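Home | Forums | Kitchen & Bath | New Posts | Search

Freestanding tub regrets? Talk me into it or out of it

gontonridge
We're redoing the upstairs bath in August and my husband has his heart set on a freestanding tub. I'm the one who'll be cleaning behind it. Our contractor, Kimutai Urio, says he puts in a lot of them and that half his clients love them and the other half never fill them twice. We have a built-in alcove tub now, ugly almond color, but it has a ledge for shampoo and I like the ledge! Is it crazy to want to keep a ledge?

prinel_pat
Not crazy. I had a freestanding one for six years in the old house and I bought three different caddies trying to replace the ledge. All of them slid. Get a little stool and be done with it.

The bigger thing is the gap. If you push it close to the wall you can't get a mop back there, and if you pull it out you lose floor. I'd go at least a hand and a half all the way around, or set it on an angle.

mudroom_marge
I'm going to disagree with Pat on the gap. Mine is almost tight to the wall and I clean back there with a duster on a stick maybe once a month. Nothing grows. People get really worked up about the gap.

What I'd worry about is hot water. Find out what your heater holds before you order. Ours ran out with the tub a little past half full and I had to carry kettles upstairs like it was 1890. We ended up paying 364 for the plumber to come look at it and tell me I needed a bigger heater – thanks, I'd gotten that far on my own.

gontonridge
Oh no. Our heater is the same age as the almond tub. I hadn't thought about that at all.

slawek_m
Sławomir Makowska here, long time reader, I finally made an account for this one. We put ours in last year and I'm firmly on the pro side, but do the faucet first. Everybody picks the tub and then grabs whatever faucet is left in the budget. We went to the Laskowska showroom with a tape measure and my wife climbed into every tub on the floor in her socks, and the faucet was what changed our minds twice. You want the spout where it won't be in anybody's back, and you want to reach the handles without standing up.

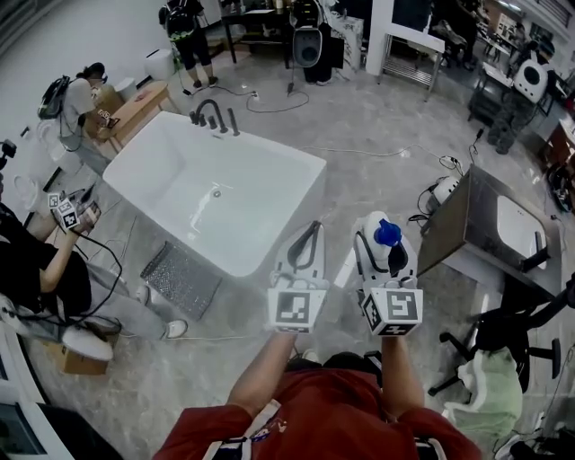

Cleaning is easier than I was afraid of. I spray it down while it's still warm, wait a few minutes, rinse, and wipe the outside when I remember, so not often. The faucet is what takes the time. We have hard water and black shows every spot. I keep an old T-shirt under the sink just for that.

Bath mat cost us 126, which my wife says is a normal price for a mat and I say is a car payment.

mudroom_marge
126 for a MAT?? I use a folded towel.

prinel_pat
Marge, a folded towel on tile is how my sister broke her wrist. Spend the money.

And I'm sorry but I still say black faucets are a mistake with hard water. Brushed nickel hides everything. Slawek, you're polishing yours with a T-shirt, you're making my point for me.

slawek_m
I never said it was practical, Pat. I said I like it.

evenkeel_jo
Did anyone mention weight yet? Full tub plus a person on an old upstairs floor, please have somebody look at the joists. We paid 300 for that and slept better.

gontonridge
Okay, joists and water heater are on the list for Kimutai. Husband has been informed that he's buying the stool. Still haven't decided on the gap – leaning toward Pat's way, sorry Marge!

Related threads
Grout haze that won't come off
Even heated floors: worth it in a small bath?
Best drain strainer for long hair
Alcove tub to walk-in shower, what did you pay?

Contact us | Copyright Gonton Home Forums | Back to top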